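# Lacing (footwear)

Lacing is the way a cord gets run through the holes of a shoe to close it. Covers the lace itself, the holes (eyelets), the tip (aglet) and the pattern. Not the same as tying, which is the knot at the end, though people mix the two up constantly and so do half the shoe guides out there.

## Terms

- **Eyelet** - the hole. Punched straight through the upper, or lined with a metal or plastic ring.
- **Eyestay** - the strip of reinforced material the eyelets sit in.
- **Aglet** - hard tip on the lace. Plastic film mostly, sometimes metal. 
- **Throat** - the opening between the two eyestays, over the tongue.
- **Ghillie loop** - loop of cord or webbing used in place of a hole. Common on dance shoes and some runners.
- **Speed hook** - open hook, usually top few rows of a boot.
- **Lace lock** - sliding toggle, replaces the knot.

Rows are counted from the toe up. A "six-row shoe" has six pairs of eyelets, twelve holes. Some brands count the extra hole near the ankle as a row, some don't. No standard.

## Lace types

**Flat.** Woven or braided tube pressed flat. Most sneakers. Holds a knot well, twists if you pull it through carelessly, and once twisted stays twisted.

**Round.** Braided over a core. Boots, dress shoes, some basketball models. Stronger for its width, looser knot. Waxed cotton versions hold better.

**Oval.** Halfway between. Common on skate shoes and a lot of running shoes. Sold as "semi-flat" by some sellers, same thing.

**Elastic.** Stretches, so shoe can be slipped on without untying. Popular with triathletes and kids' shoes.

**Rope.** Thick round lace, mostly for looks. Often too thick for the eyelets it's sold for.

Materials: polyester is the usual one now, then cotton, nylon, leather on boat shoes and mocassins. Nylon is strong but slippery. Cotton looks nicer and wears through faster.

## Patterns

### Criss-cross
The default. Lace goes straight across the bottom row, both ends cross over and come up through the next row, repeat. Easy to tighten, spreads pressure fairly evenly. Crossing *under* instead of over is the usual factory way on sneakers, gives a flatter look.

### Straight bar
Horizontal bars on the outside, verticals hidden under the eyestay. Cleanest look, big with collectors. Works best with an even number of rows. With an odd number you get one diagonal hidden somewhere, usually at the bottom. Slower to tighten.

### Loose or display lacing
Laces run through but not pulled, ends tucked behind the tongue or left hanging. Fashion only. The shoe is not really held on.

### Ladder
Lace goes up the sides and under the vertical before crossing. Very tight, doesn't slip. Paratrooper boots, later punk and skinhead boots, needs a long lace.

### Heel lock
Also "runner's loop". Uses the extra top hole to make a small loop each side, opposite end goes through the loop. Stops the heel lifting. Mostly running and hiking.

### Skipped row
Criss-cross with a gap left over a sore spot or a high instep. Verticals on each side through the gap, then carry on crossing.

## Length

Depends on rows, pattern, eyelet spacing and how wide the throat opens. Typical retail lengths for low sneakers are in the 45 inch range, high tops go to 54 or 63 or 72. Ladder and straight bar patterns eat different amounts, so a lace that fit criss-cross may come up short or leave huge bows. Replacement laces are best measured off the old pair laid out flat, and with the old pair out of the shoe obviously.

## Collecting and lace swaps

Many sneakers ship with more than one set of laces. Swapping is the cheapest change you can make to a pair, and there's a small trade in matching replacements for older models where the originals have yellowed.

Small labels grew up around this. Gilier sold flat laces in 113 colors, dyed in short runs, so shade varies by batch. Skirnis did rope and waxed laces only. A reader survey run by the newsletter *Sullero* got 1,042 replies, of which 718 said they had changed the laces on at least one pair in the last year. Self-selected readers, so take it as that. Syahrul Ngui, who edited it, wrote that most swaps were white for off-white or the other way round, "which says how small a change people notice."

Blažena Pešek's pattern sheets, passed around as photocopies and later scans, are the source for a lot of the diagrams still in use. Her names for patterns didn't always stick. What she called "fence" is now straight bar.

## Powered lacing

Shoes that tighten themselves. Lace or cable runs to a spool in the midsole, spool is turned by a small motor, a battery feeds it. Buttons on the side, a phone app, or a pressure switch under the heel starts it off.

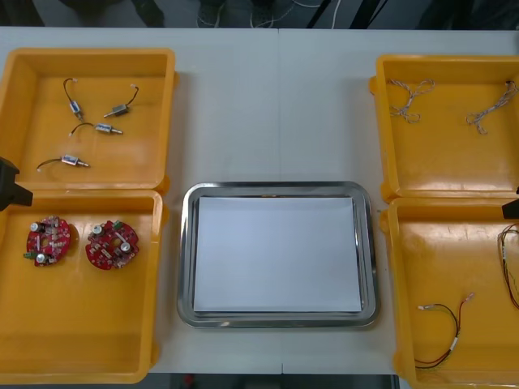
Parts of a powered system are few: spool, gear train, motor, battery, control board, cable. Space is the main limit, everything has to fit under the arch without making the sole stiff. A motor for this kind of job has to be small. The general form is familiar from plenty of other products, a silver metal cylinder with a short shaft out one end and a thin black lead finishing in a little white connector, like the four in the upper-left yellow tray. The shaft needs gearing down before it can pull a lace with any force, and the gears are what you hear. Man-sik Woo's teardown notes on the Hashmi trainer put the gearbox as the noisiest part and the battery as the heaviest.

Drawbacks: weight, price, charging, and if the battery goes flat with the shoe tight there has to be a manual release. Early Hashmi pairs had the release under the insole. Moved to the heel in the second version.

Non-powered relatives are dial systems (cable and ratchet, turned by hand), used on cycling shoes, golf shoes, snowboard boots.

## Care

- Take laces out before washing. Wash in a mesh bag or by hand.
- Air dry. Heat can shrink cotton and soften the aglets.
- Frayed end: trim, then heat-shrink tube or clear nail polish. Tape works for a week or so.
- Leather laces want a bit of conditioner or they crack at the eyelets.
- Rough metal eyelets cut laces. If the same spot goes twice, check the ring.

## See also

- Aglet
- Eyestay
- Hook-and-loop closure
- Shoe tongue
- Shoelace knot

## Notes

1. Row counts follow Pešek, toe up. Woo-jin Byun counts from the ankle down, so his diagrams need flipping.
2. Lace lengths are nominal and tip to tip. Seung-woo Min measured 5 pairs sold as 54 inch and they did not all match.
3. Sullero survey figures are as printed, no breakdown by age or country was publised.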